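Projects > Cullora > Progress reports > September

Print this page | E-mail this page

Cullora: collecting handling examples for everyday objects
Progress report to the Clakovance Fund, second reporting period

Where we are

We are very happy with this period. When we wrote to you last, we had one working arm, a recording setup that crashed most afternoons, and a few dozen examples we weren't sure we could use. We now have 1878 accepted examples in the Cullora set, all recorded on the same bench with the same settings, and the people doing the recording have become really good at it. The target for this period in the grant plan was lower, and we expect to pass 2000 well before the next report is due.

An accepted example means one full attempt at a task, driven by a person from start to finish, that has been watched back by someone else and marked as good. Attempts that fail are kept too, in a separate folder, and they aren't part of the figure above.

What we have been recording

The plan listed four groups of objects: kitchen items, clothing, office supplies, and what we called "soft-hard" items, meaning things with a stiff part and a floppy part that move together. Kitchen items are finished. Office supplies are nearly there (the staplers took forever, but they're done!). Clothing has been pushed back, as agreed with your office in the spring, until we have the bigger table.

That left room to start on the soft-hard group early, and it has been the most interesting work of the whole project so far. Headphones, bags with straps, desk lamps with long cords, a jump rope with heavy handles. When you pick one up, the stiff part does what you expect and the rest comes along in its own way. A model trained only on mugs and boxes has never seen anything like that, and our first tests showed it. It went for the middle of everything.

How a session runs

Each operator records in blocks of 25 attempts, then stops for a break. We tried longer blocks at the start and the quality dropped toward the end, with quicker closes and sloppier releases. Between attempts the objects are moved by hand, following a printed sheet that says which item goes where and which way it should face. We wrote the sheets with a lot of variety in them. Sometimes the item to be picked up is alone, and sometimes it shares the table with others of the same kind or with things that have nothing to do with the task.

There are two fixed views of the table plus the one from the wrist. The wrist view has turned out to be worth far more than we budgeted for. It shows the last few inches of the approach, and those are the inches where most attempts go wrong. Reviewers now open it first.

The arm and gripper are the Furel units named in the plan. We changed the finger pads once, when the old ones had worn smooth, and we have marked the change in the records so anyone using the data can split it there if they want to.

Headphones in detail

We promised in the last report to say more about one item type, so we picked this one. Up to 100 attempts in a single working day have gone into headphones alone, and we could happily keep going.

There are three instructions in use. The first is a plain pick and lift. The second asks for the item to be moved to the other side of the table and set down. The third asks for one pair out of several, chosen by color, and it needs the operator to wait and line up properly before closing.

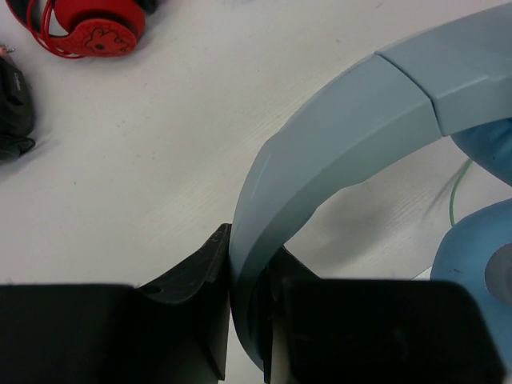
Where to hold them was the big question. Early on we let operators grab anywhere they liked, and most went for an ear cup because it's the biggest thing to aim at. The cups swivel, though, and the lift often ended with the whole thing hanging at a strange angle. Gripping the band gives a much calmer lift, so we now ask for band grips in two out of every three attempts and leave the third open. We still want some cup grips in the set. A model should see that they can work, and what a person does to correct them when they start to turn.

Cables were the other question. At first we tucked them away before every attempt. Then we thought about how headphones lie on a real desk and stopped doing it. Now the sheet says "cable as it falls" for half of the attempts, and the review form has a box to tick if the cable gets between the fingers. The success rate dropped a bit when we made that change, and we think the examples are better for it.

Early training results

We didn't expect to have anything to show here until next year, but the Mathias group offered us some computing time and we couldn't resist. They trained a small model on the kitchen and office examples only, then again with the first batch of soft-hard examples added. The second version is clearly better at choosing a stiff part to hold, including on items it had not been trained on. It's one test on one bench, so please don't quote it yet. We'll repeat it with the full set and send proper numbers.

It still struggles when two similar items are close together. It will drift toward one, change its mind, and close on the gap. We have added more crowded layouts to the sheets for the coming weeks.

Problems and changes

The recording software lost a morning of work in September when a disk filled up. There is now a warning on the operator's screen, and copies are made at lunch as well as at night.

Reviewing is slower than recording, and the backlog grew to nearly three weeks at its worst. We have moved one person from recording to review for half of each day. The backlog is shrinking, though not as fast as we'd like.

The bigger table has been ordered. Delivery has slipped once already, and clothing can't begin without it. If it slips again, we would like to use that time for more soft-hard items, and we'd be glad to hear whether that is all right with you.

Spending

We are slightly under budget on equipment and slightly over on staff hours, almost all of it review time. We are not asking for more money. We would like permission to move the unspent equipment funds across to staff, and the request form is attached to this report.

Next period

Finish office supplies. Pass 2000 accepted examples. Bring the review backlog under one week. Start clothing as soon as the table is in and leveled. We also want to invite two or three of your program staff to come and drive the arm for an hour, because it's the quickest way to understand why the wrist view matters so much, and it's a lot of fun.

Print this page | E-mail this page

This site uses cookies to remember your settings. By continuing to use it you accept our cookie notice.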